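Journal > Town life > Small complaints

Last updated July 25, 2019

We use cookies to remember your settings. Accept or manage preferences.

The tooth came out this morning, or most of it did. Dr. Schwerdtfeger held up a piece with the tongs and seemed pleased, then looked back in my mouth and seemed less pleased. Three shots of the numbing stuff and I still drooled my way through signing the form. My signature now looks like my father's, which is a whole other entry.

I was told to go straight home. I walked instead, because the bus driver in Tirnby likes to chat and I couldn't say anything with a P in it.
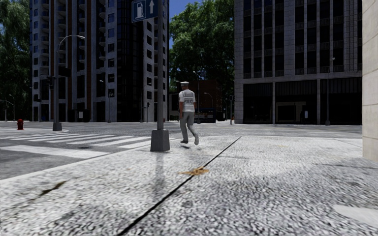
Corner paving, with leaf or litter.

Soup for lunch. Heike Sperling had left a pot of it on the step with a note saying "no chewing required," and then put in whole chickpeas. I love Heike. I mashed them one at a time against the roof of my mouth on the good side and thought about the word "required."

The instructions say no straws, no hot drinks, no hard exercise. I have not done any hard exercise since the Trultmont fun run, when I came in behind a man carrying a tuba, so I feel well ahead there. The hot drinks are the trouble. I made coffee at 3, watched it go cold like a person at a deathbed, and drank it at room temperature over the sink.
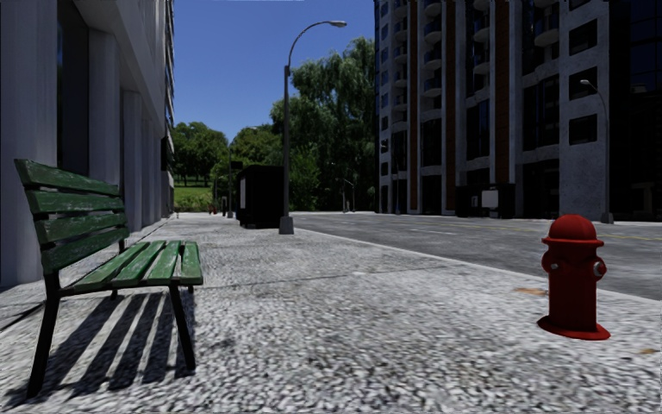
Pushpa Sisodia called at 6 to ask how it went. I said "fime." She then told me about her cousin's dry socket for 11 minutes by the kitchen clock - the smell, the clove oil, the weekend in Hesard that had to be called off. I made sympathetic noises, all of them vowels. When we hung up I went and looked at the hole with a flashlight and a spoon. It looked like a hole.

The bill is on the fridge under the pineapple magnet. I have decided not to read it until the swelling goes down, so that only one side of me hurts at a time. The follow-up is in September, and there was talk of a crown for the one next door.
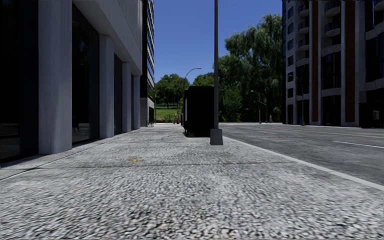

Knut Kuhlmann thinks I should skip the crown and have them all out, as he did, and says he hasn't given his teeth a thought since except when he can't find them. He told me this through the fence while eating an apple.

Bed now, two pillows, mouth full of gauze. There's still half a pot of chickpeas.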